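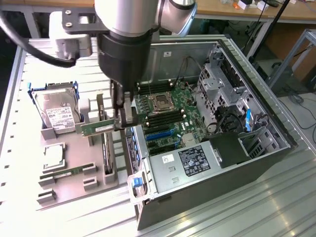 装一台机器，先装哪个后装哪个，有没有规矩？

有。先处理器，后内存，再扩展卡，硬盘放在后面，电源线最后接。这个顺序在本章各节里都按它走。

第5章 机箱内部：部件的摆放与安装次序

本章要点
部件在上手之前怎么摆
处理器插座与固定框
内存槽的成组与配对
扩展卡、挡片、卡扣
硬盘与托架导轨
课时：讲授加实操，教材编号 Sandus 145

5.1 开头几句

上一章讲的是认件，单个拿在手里看。这一章把它们装进去。机箱侧放，侧板拆掉，主板朝上，人从上往下操作，重力帮忙，卡不会歪着往下坠。立着装也行，维修现场有时候只能立着装，但初学不要。

不少同学第一次装机，一上来就拧螺丝。先别拧。先摆件。

5.2 摆件

准备一个分格的托盘，浅色最好，小螺丝掉在里面看得见。格子大小按部件来：处理器一个方格，内存条一个长槽，扩展卡用窄缝竖着插，硬盘单独留位置。市面上的托盘五花八门，Bikura 的那种格子偏浅，卡立不稳，垫一小块泡棉就好。自己拿硬纸板隔也可以，记得不要用普通塑料泡沫，静电大。

摆件的规矩：
处理器触点面不碰任何东西，手指只捏边。
内存条平放，不要叠。
扩展卡竖放或平放都可，金手指不朝工具那一侧。
硬盘轻拿轻放，不通电也怕摔。
螺丝按粗细分开，粗牙细牙混了后面很麻烦。

摆完以后对一遍清单。清单见本章末附表，缺件先报，不要装到一半再去库房找。Amrit Fehr 编的老版讲义里把对清单放在安装之后，后来改了，道理不用多讲，装过的都懂。

5.3 处理器插座

插座上有一个金属固定框，旁边一根压杆。压杆先往外拨一点，再抬起来，框跟着松开。直接往上硬抬，抬不动，杆还会弯。

对位看缺口或者三角标记。不同代的处理器标记位置不一样，以主板手册为准。放下去的时候垂直放，不要推，不要蹭。放平了再合框，压杆压回卡钩里。压的时候手感偏紧，正常，有些插座会有轻微的响声。

常见错误：
标记没对就合框。触点压坏，主板基本报费。
用手指抹触点。油污留在上面，接触不良，查起来极费时间。
空插座敞着过夜。灰进去了，不好清。暂时不装处理器，保护盖要盖上。

导热材料放到5.7节和散热器一起讲，这里先不涂。

5.4 内存

内存槽数量看主板。普通台式机两条四条的多，工作站和服务器板子会多一些，有的在处理器插座两边各排一组，这种板子配对规则更讲究，装错槽不一定烧，但是可能不开机，或者开机了容量对不上。

先看手册里的装配表。没有手册的，看主板上印的字，一般会标槽号。Kavard 的教学板把首选槽标得很大，别的板子不一定有这个待遇，字小，用手电照。

步骤：
卡扣掰开，一头的或者两头的。
缺口对准槽里的凸起。内存缺口不在正中，反了插不进去。
两手拇指按两端，一起用力，均匀往下。
卡扣自己弹回来，算到位。没弹回来，不要拿手去掰着合，拔出来重插。

主板下面要有支撑，按的时候板子不应该明显往下弯。弯了就停，检查铜柱是不是少装了。

5.5 扩展卡

扩展卡一头带金属挡片，挡片要落到机箱后部的槽位里，和机箱边沿对齐。先拆对应位置的空挡片，再插卡。顺序反过来也有人做，卡已经拿在手上了才发现挡片没拆，一只手举着卡一只手找螺丝刀，很狼狈。

卡拿在手里的姿势：捏挡片和卡的上沿，不碰芯片，不碰金手指。入槽之前先悬在槽口上方停一下，看三处：金手指对槽口，挡片下端对机箱的缝，线缆有没有压在下面。三处都对，再往下。

固定方式分两类。一类是螺丝，一类是免工具卡扣，塑料的，翻开，卡放好以后合上。免工具卡扣省时间，老化了会脆，用力过猛会断。断了可以换，配件编号各家不一样，Derese 的旧机箱配件号是894，库房里还有存货。

扩展槽有长有短，颜色也可能不同。颜色不是标准，各厂家自己定的，不要靠颜色判断规格，看槽长、看缺口、看印字。这一条每年都有人错。

显卡一类的重卡另外需要支撑，本章用的都是轻卡，不涉及。

5.6 硬盘

3.5英寸硬盘多数先上导轨或者托架，再推进硬盘仓。塑料导轨靠小凸钉卡进硬盘侧面的螺孔，装的时候微微撑开，对准，松手。方向有前后之分，反了推到底锁不住。

标签面朝哪边看机箱设计，接口朝向理线方便的一侧。硬盘推进去之前把标签上的序列号抄到记录单上，装好以后标签往往被挡住，再抄就得拆出来。抄的时候一位一位对，0和O，1和I，容易混。

供电线和数据线都有防呆口，插不进去就是方向不对，不要使劲。数据线弯折不要太急。

5.7 节后面讲散热器，本节略过。

5.8 拆的时候

拆机是反过来，但不完全是反过来。先断电，拔电源线，按一下开机键放掉余电，等30秒再动手。然后拔线，拍照或者画图记走线。扩展卡先松固定再松槽尾的卡扣，有些长槽末端有小卡子，不按开就往外拔，槽会拔裂。内存掰开卡扣再取。处理器最后，取出来马上放回托盘的格子里，或者装进原来的保护盒。

拆下来的件往回摆，还是那几个格子，还是那个位置。下一组同学接着用，省得重新找。

5.9 防静电

手环戴好，夹子夹在机箱裸露的金属上，喷漆的地方不算。没有手环的，动手前摸一下接地的金属，过程中隔一会儿再摸。毛衣、化纤外套脱掉。12月的机房空气干，尤其注意。

课前思考
1. 机箱侧放和立放，对插扩展卡的手法有什么影响？
2. 内存卡扣没有弹回，可能的原因有哪些？
3. 硬盘导轨装反了，在推入硬盘仓时会有什么现像？
4. 为什么不能靠颜色判断扩展槽的规格？

实操安排
两人一组，一人装，一人读步骤并记录，装完交换。记录单写清部件型号、序列号、所用槽号。工具放右手边，托盘放左手边，左撇子对调。饮料不上工作台。

附表在章末，包括部件清单、螺丝规格对照、常见报警声对照。报警声那一张各家主板差别很大，仅供参考，以手册为准。

5.1节的补充阅读见配套光盘，没有光驱的到资料室拷贝。

修订日期：2026年10月26日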